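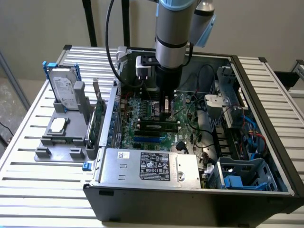
Old PC takes ages to start since I added memory. Is it worth keeping?

Asked by Vesna Babić, January 13, 2021
Viewed 2,171 times
Tags: desktop, memory, slow start, second-hand

Hi all, first post so be gentle!

I've got an old desktop tower that used to live in my brother-in-law's office. He was chucking it out and I said I'd have it for the spare room, mostly for the household accounts, a bit of email and my choir recordings (916 of them, don't ask, it's been a long hobby). It came with one stick of memory in it and I bought a second one from a chap at the Treltanel market who swore blind it would fit. It did fit, in the sense that it clicked in and nothing went bang.

Trouble is, ever since then the machine sits on a black screen for ages before anything comes up. I timed it with the oven timer and it was 20 seconds of nothing, then a beep, then the usual start-up. Before the new stick I'd have the logo straight away. Once it's going it seems fine, perhaps a bit quicker with lots of tabs open, but twice last week it froze solid while I was doing the accounts and I had to hold the button in.

Things I've done so far:
Taken the new stick out and put it back.
Hoovered the fluff out of the front (there was a lot).
Run the virus checker, which found nothing.

I haven't tried the old stick by itself again as I was so pleased with myself for getting both in. Is it the memory, or is the whole thing just on its way out? I don't want to spend much. My neighbour reckons I should get a little Semple mini PC and be done with it, but I do like having a proper tower with room for a second drive.

Thanks in advance!
Vesna

3 answers

Boris Kelmendi
Marked as the best answer by the asker

Hello Vesna and welcome. I'd put my money on the memory, and mixed memory at that. When a board finds two sticks that don't match it can spend a while at start-up working out a speed they'll both put up with, and the screen stays black while it does that. The freezing makes me more suspicious of the new one though. A mismatched pair will often run perfectly well, but a dodgy stick gives you exactly the sort of random lock-ups you're describing.

What I'd do, in this order:

Shut down properly, switch off at the wall and pull the mains lead out. Hold the power button in for a few seconds. Lay the tower on its side somewhere with decent light, take the side off and touch a bare metal bit of the case before you go near the board.

Take the new stick out and leave only the old one in. Use it like that for a couple of days. If the black screen and the freezing both go away, you've more or less got your answer.

Then swap them over, so it's just the new stick, in the same slot the old one was in. If it freezes again, the stick is no good and you should go and find your chap at the market.

If each one behaves when it's alone, put them both back and have a look in the manual for which slots to use as a pair. On a lot of boards with four slots it isn't the two next to each other. You can usually find the manual online if you look for the model number printed on the board itself.

While you're at it, run a memory test overnight. Windows has one built in, just type "memory diagnostic" into the search box on the Start menu. It's slow and dull and you can go to bed while it runs. Any errors at all and I'd stop trusting that combination, and I definitely wouldn't be doing my accounts on it.

Oh, and please copy those choir recordings onto something else before you do any more. If memory is bad, files can get mangled as they're being saved and you won't know until you try to open them.

Comment from Vesna Babić: Thank you Boris, this is so clear! Old stick back in by itself tonight and the logo came up straight away. Will do the swap at the weekend and report back. The recordings are copying as I type.

Comment from Boris Kelmendi: Promising. Write down what's on the label of the old one as well, all the numbers, then you can buy one that matches.

Ottavio Pagano

Agree with most of that. I had the same thing with an old office machine, I went through three sticks from an auction site before I gave up and bought a matched pair of 8 GB ones, and it's been good as gold since. Check what type the board takes before you buy anything. DDR3 and DDR4 have the notch in a different place so you can't get the wrong one in without brute force, but people do try.

I'd also change the little round battery on the board, usually a CR2032, costs next to nothing. If the clock is wrong every time you turn it on at the wall then it's flat, and a flat one can make starting up a bit odd. Take a photo of your settings screens first if you've ever changed anything in there. I hadn't, so it made no difference to me.

As for keeping it, I would. For email and spreadsheets you don't need anything new. Put a small solid state drive in it in April or whenever you've got some spare cash and you'll notice that far more than the memory.

Milovan Radulović

just buy a new one, had a tower like that and the power supply went the month after I fixed everything else

Comment from Ottavio Pagano: She said she doesn't want to spend much!

Comment from Milovan Radulović: fair enough, didn't read to the end. dont use the hoover inside it though, static. Use a can of air and hold the fan still with your finger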